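I have a basket problem. It started in April, when we gave up the big apartment over the Lammers building and moved into this place, where the bedroom holds a bed, a strip of gray floor to walk on and very little else. In the old place dirty clothes had a closet to themselves. Now they have the bed. Everything black ends up in one heap on the beige cover, and by evening I either deal with it or sleep next to it (I have slept next to it more often than I'd like to admit).

So this month I'm writing about the bedroom, the laundry and that brown woven basket by the corner of the bed.

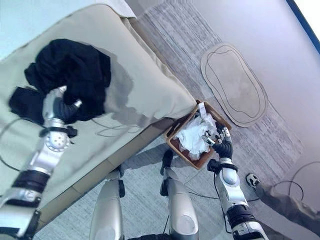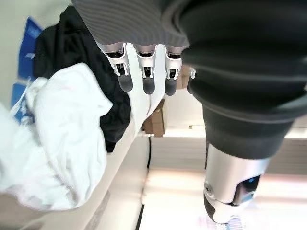
Henk Prins wrote back before I'd even finished the first draft of this post, telling me that a woven basket is no good for clothes anyway, that the weave catches on anything knitted, and that I should line it with an old pillowcase and quit complaining. He may have a point! I lost a perfectly good cardigan to a wicker hamper in college, a long pull right down the sleeve, and I've held a grudge against wicker ever since. But I like this basket. I like the squared rim, I like the color against the floor, and I carried it home on my lap on the bus, so it's staying in the bedroom whether it's useful or not.

What I've settled on is that the basket can be for paper and crumpled tissues and all the bits that come out of pockets, and the clothes have to go somewhere else. You would not believe what comes out of pockets. Receipts, mostly. Half a shopping list. I once washed a whole pack of tissues with a load of black shirts, and if you've ever done that you know you'll be picking white fuzz off yourself for the rest of the season. I ran that load again, I went over everything with tape, I shook it all out on the balcony, and there were still little specks on my collar at a wedding two months later. So now pockets get emptied at the bed, before anything leaves the room, and the basket is close enough that I can reach it without taking a step.

Sorting is the other half of it. I was raised by people who sorted laundry into more piles than I have furniture for, and I've boiled it down to black and not black. My sister thinks this is barbaric. But most of what I own is black, a few things are white, and the only real disasters in my life have come from mixing those two. The trouble is that white things hide! You scoop up an armful of dark stuff in bad light and there's a white T-shirt rolled up in the middle of it like the filling in a burrito. I've learned to pull the pile apart right there on the bed, piece by piece, and give each thing a shake. It takes longer to write down than to do.

Then there's the bedcover. Several of you asked after my last post where it came from, and it's a Bosara one, secondhand, thirty-six dollars with a small repair near one corner that I've never managed to find again. I was nervous about such a pale color. We eat toast in bed in this house, I won't pretend otherwise. But it washes well at a low temperature, and it dries overnight over the shower rail if I fold it in thirds and turn it once before bed. It creases if you look at it. I used to iron it. I don't anymore.

I did look at proper laundry sorters. The Brala one everybody likes is a lovely thing, three bags on a rail, but I measured the gap between the bed and the wall and it's 16 inches, and the sorter is wider than that by just enough to make me cross. Uzma Hayat suggested two drawstring bags on hooks behind the door, one dark, one light, and that's what I'm trying now. The hooks are up. One of them is crooked. The bags are made out of an old sheet and I sewed them myself on a rainy afternoon, so please don't ask about the seams.

A few things I still haven't worked out. Where do the worn-once jeans go, the ones that aren't dirty and aren't clean? At the moment they go over the foot of the bed, then they slide off, then they're on the floor, and then I guess they're dirty. And socks. I have a jar on the dresser for the single ones and I keep thinking I'll go through it.

Henk's pillowcase idea is getting a try too, by the way. I've got an old striped one that's gone thin in the middle, and if I fold it over the rim it should at least make the basket easier to empty on trash night. Next post will be the kitchen drawer, the bad one, as soon as I can get it open.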